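Keeping a vow after circumstances change

Board: Ethics and Christian Living
Started 9 December 2020

plainreader
Question about Psalm 15:4, the man who "sweareth to his own hurt, and changeth not." In July I pledged $3,761 to the building fund at my church, payable over 15 months. My hours at Tuvico were cut afterward. I have paid six months. Is the remainder a vow before God or a statement of intent? The card used the word "pledge" and nothing else.

marginal_gloss
It depends on what you said and to whom. Numbers 30:2 covers a vow made to the Lord. A pledge card is normally a planning document. I would still treat it as binding until the church releases you, so ask for a release in writing.
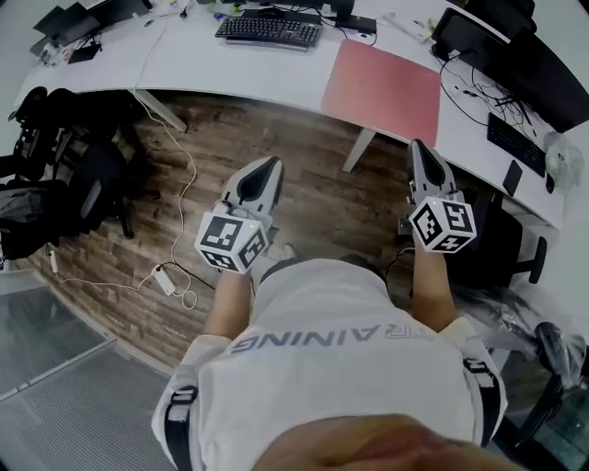
Office at Leka, by the long desk

plainreader
They would release me. My concern is whether they have the authority to do it.

rotard_fan
They do. The promise was made to them, and the one who receives a promise can waive it. Murakami's book on oaths spends 90 pages on this and ends up in the same place.

marginal_gloss
Murakami limits that to promises between people. Chapter 6 treats vows to God separately – no human party can waive those. You are citing half the argument.

rotard_fan
I am citing the half that applies. He signed a card. No vow was spoken. 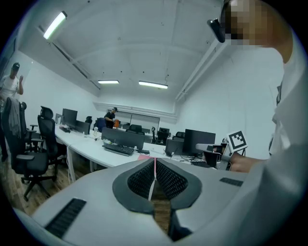
Same office, wood floor

tablet_and_stylus
I disagree with both of you. Ecclesiastes 5:5 says it is better not to vow than to vow and not pay. It makes no exception for lost income. Extend the schedule and pay the full amount, even if it takes years.

marginal_gloss
Leviticus 27:8 does make one. If the man is too poor for the set amount, the priest values him by what he can afford. That is a reduction, in the text.

tablet_and_stylus
That passage is about the valuation of persons. I don't think it carries over to a building fund.

plainreader
I had not looked at Leviticus. I will ask the elders for a longer schedule first and bring up a reduction only if they refuse – rent comes before either one.

rotard_fan
Reasonable. Get the new dates on paper.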